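Why Is Silver So Shiny?

Hi again! Arnel Dalisay here, and today I want to talk about silver, which is my favorite metal (sorry, gold). I got hooked when I was nine, when my uncle let me polish his old belt buckle. It went from nearly black to so bright I could see my own nose in it. I polished it every Saturday after that until he begged me to stop!

So what makes silver shine like that? To answer, we have to think about light. Light zooms out from the sun or a lamp, hits something, and then one of a few things happens. It can get soaked up, it can go right through, or it can bounce off. When it bounces off and lands in your eye, you see the thing it bounced from.

A red crayon soaks up most of the colors in the light and bounces back mostly red. Silver is different. It bounces back nearly all the colors you can see, and it hardly keeps any for itself. Inside the metal there are teeny tiny bits called electrons, and in a metal lots of them are free to slosh around, sort of like water in a bathtub. Light hits them, they wiggle, and the wiggling sends the light right back out again. Boing!

Smoothness matters too. Throw a ball at a flat wall and you can guess where it's going to go. Throw it at a pile of rocks and good luck! Light does the same thing. On a smooth piece of silver it all bounces off in a neat, tidy way, so you get bright spots called glints. On scratchy silver it goes every which way, and the metal looks dull and gray.
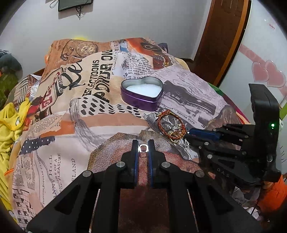
Page last changed: May

A ring with a shine on it can look almost white, even though we call the color "silver." When a lot of light bounces toward you from one spot, your eye gets all the colors mixed together, and all the colors mixed together look white. Try it with a spoon. Tilt it under a lamp and watch the bright spot slide along. The spoon isn't changing at all, only the path the light takes to get to you.

Now, about that black buckle. Silver has an enemy, and it's called sulfur. There's a tiny bit of it floating in the air, and there's some in eggs, too (don't eat your eggs with a silver spoon unless you like polishing). The sulfur joins up with the silver on the outside and makes a thin dark layer called tarnish. Underneath, the silver is just as shiny as ever. Rubbing it with a polishing cloth takes the dark stuff off.

Here's a number to go and look for. If you have a grown-up's silver ring or necklace handy, ask if you can check it with a magnifying glass. You might find a tiny 925 stamped on it. That means that out of every 1000 parts of metal, 925 are silver. The rest is usually copper, which makes it tougher. Pure silver is so soft that a ring made from it would get bent and dinged pretty fast.

My friend Eduardo Catacutan wrote in to ask if you can melt silver in a kitchen oven. Nope! Silver melts at more than 1,700 degrees Fahrenheit, and a kitchen oven gets nowhere close. Please don't try it anyway, Eduardo.

Next time I'm going to do copper, and why old pennies turn brown.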